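Unit 3: Benches, surfaces and small containers
Course handout, Stundham campus
Prepared by Afiq Wijaya; revised in March by Themis Ververidis

3.1 Scope
These notes cover the clearing and resetting of a timber work surface between sessions. Glass and metal tops are dealt with in Unit 4.

3.2 Order of work
Remove all containers before wiping. Work from the back edge to the front, along the grain. Use a folded cloth and change to a clean face after each pass. Allow 13 minutes for a full bench, including the return of containers to the shelf.

3.3 Glare
Sealed pale timber reflects overhead light. Residue is hard to see from directly above, so inspect at a low angle from both ends. Do not take a bright patch as evidence of a clean surface.

3.4 Containers
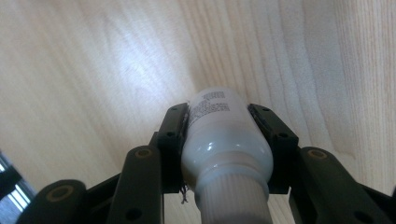
Small plastic bottles are sorted by closure first and by contents second. Closures are entered on the Jovar sheet as ribbed, smooth or flip-top. A white bottle with a ribbed white cap goes down as "ribbed, white on white", and the print on its side is copied into the contents column at the desk, where small black type can be read properly. Record the colour of body and cap separately, even when they match. Bottles over 176 mm tall go on the lower shelf.

3.5 Before next class
Read the Lindemann notes, pages 48 onward. Bring a completed Jovar sheet for one shelf at home.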